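Pay the people who teach the robots

Most of the talk about robot learning is about the software. I want to talk about the person holding the joystick, or the one standing next to the arm and pushing it through the motion by hand. That person is the teacher, and in most shops the job goes to whoever is newest.

I spent three years in a parts warehouse before I moved to Etusa, where we collect demonstrations for picking work. A good demonstration looks easy. The operator brings the gripper in, closes it, lifts, and moves on. A poor one also gets the object out, but with two or three corrections along the way, and the corrections go into the training set with everything else. The robot then learns to hesitate.

In February we compared two operators on the same job. Each recorded 300 picks. Bheki Moodley had been doing remote control for over a year, and the other operator had been at it for a week. The policy trained on Bheki's picks was clearly the better one. When the manager asked what we should buy to improve results, I said we should buy more of Bheki's time. We bought a camera.

There is a view that volume fixes this. Collect 1,000 episodes, the argument goes, and the bad ones wash out. Some do. A habit does not wash out if every new operator has it, and new operators tend to share the same ones. They come in too fast, and they approach everything from above because that is how they would reach for it themselves.

Hand guiding has its own trouble. You feel the weight of the arm, so you take the path that is easy on your shoulder. By the end of a Monday shift the paths get shorter and sloppier. I would cap a session at 50 picks and then make people stop.

Bins are where I would test any new operator. The walls limit how the arm can come in, and the objects do not ask for the same grip. An apple resting against the side wall is one problem, and a scraper lying at an angle near the front corner is another, with a wide blade at one end and a handle at the other. An operator has to decide which end to take before the gripper gets there. That decision is a skill, and it should be on the pay scale.
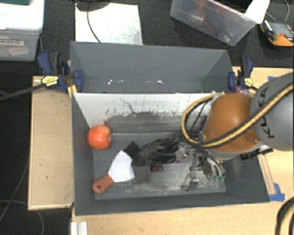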